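4. First Grip Test with the Karkach Hand Tool

Now for the fun part! Your pads are on, your cable is routed, and it's time to close on something.

1. Stand a light, upright container on the bench.
2. Hold the tool level, with one pad on each side of it.
3. Squeeze slowly until both pads touch, then lift a little.
4. If it slips, tighten the 2 pad screws a quarter turn and try again.

Caution: Keep your free hand away from the arms while they close.

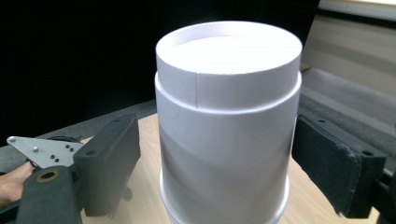 Can I use glue to hold the pads on?
Screws are better, as the foam wears out and you'll want to swap it.

Note: Write down your best grip setting (mine is 139). You'll need it in section 5.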